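Desk and Cable Tidying: Frequently Asked Questions

Flindano Shared Workrooms, member help pages
Last updated Sunday, April 17, 2022

Who clears the tables at the end of the day?

You do. Each member clears the table they used before leaving. Cleaners come in after closing and wipe only the surfaces that are clear. If there are things on a table, they go around them.

What counts as clear?

Nothing on the tabletop except the lamp, if your table has one. Small boxes, chargers, adapters and cables all need to go home with you or into your locker. A small item left with its cable is treated the same as a laptop.

Can I leave something out overnight if I'm coming back in the morning?

Yes, with a hold card. Pick one up at the front desk, write your name and locker number on it, and set it next to the item. Cards are good for one night. Venkatesh Amin at the front desk can extend a hold if you ask before 7 p.m.

How should I put cables away?

Unplug at both ends first. Lay the cable out straight, then coil it in loops as wide as your hand and close it with a strap. Straps are free and are kept in the drawer under the printer. Please don't wrap a cable tightly around a box or adapter, as this strains the wire where it meets the plug.

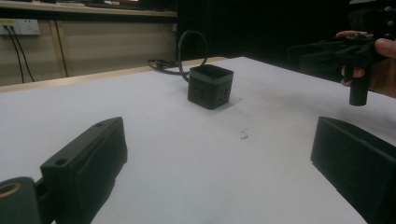
A cable that springs up in a loop has usually been wound the same way for a long time. Leave it flat in your locker for a day or two before you coil it again. Forcing it makes the kinks worse.

How do I clean a white tabletop?

Brush crumbs and grit into your hand or a dustpan before using a cloth. Wiping grit across a white top leaves fine gray scratches. After that, a damp cloth and a drop of dish soap is enough. Don't use scouring pads.

What about boxes with slots or vents?

Use the soft brush from the cleaning shelf and brush away from the openings. Don't spray cleaner on them. Keep open-topped boxes off the floor, where they fill with dust.

Where do forgotten items go?

They are bagged with the table number and kept in the Drirklow Room for 30 days. After that they are donated or recycled.

I lost something. Who do I ask?

Yutong Shen handles lost items on weekdays. Call extension 262 and have your table number ready.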